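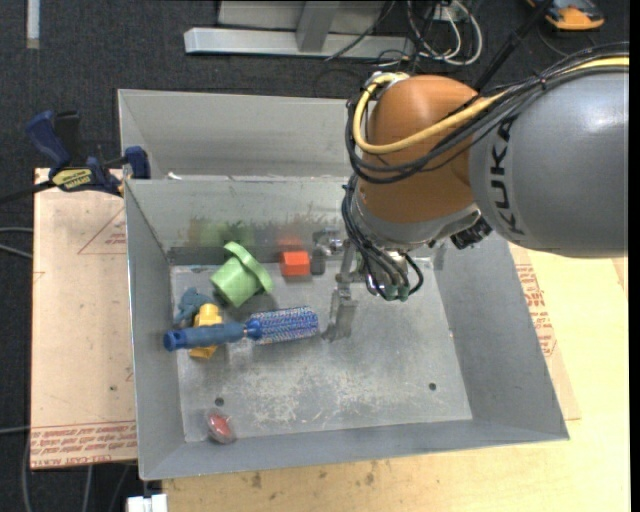 KUKA arm over the gray metal bin

Wikosstead Hall, piano and stage check before the Saturday recital
Filled in by Griet Van Dijk

I do this one with a pencil behind my ear and the lid prop already up, so forgive the handwriting that got typed up here!

1. Piano casters locked. OK
All three. The back one is stiff and I had to kick it (gently).

2. Lid prop and hinge pins. OK
Pins are in all the way. Please, please check these again if anyone moves the piano after the tuner leaves.

3. Pedals. NEEDS WORK
The left one squeaks. You won't hear it in the loud stuff, but our pianist is starting with something very slow and very quiet, and I heard it from row 6. Bakker is bringing felt and a bit of grease when he comes to tune.

4. Bench. OK
Both knobs turn, no wobble. I sat on it and played the only waltz I know.

5. Stage edge tape. REPLACED
The old white strip was peeling near the steps. New strip goes the full width now.

6. Stage lights and safety cables. OK
Every lamp has its cable clipped. The Devitz spot over the keyboard runs hot, so I swung it back a little and the music desk is still nicely lit.

7. Floor cables. NEEDS WORK
The recording people want 2 microphones by the tail of the piano, and their lead crosses the path to the dressing room. I've asked for a rubber cover. If it hasn't shown up by 5 p.m., run the lead behind the curtain and tape it down.

8. Exits. OK after a fuss
Somebody had stacked music stands in front of the side door. Moved them to the store room myself. Both doors open with one push and the signs are lit.

9. Seating. OK
We're set out for 300 with the center aisle clear. Yes, I know the flyer made it sound like we could fit 500. We can't, so no extra chairs at the back, even for nice people who ask nicely.

10. Fire extinguishers. OK
Tags are in date, seals fine.

11. Humidity by the piano. OK
The Indivix gauge is steady. Leave the heating where it is, December or not!

Still open: 3 and 7. I'll be back at the hall after lunch to sign those off.

G.V.D.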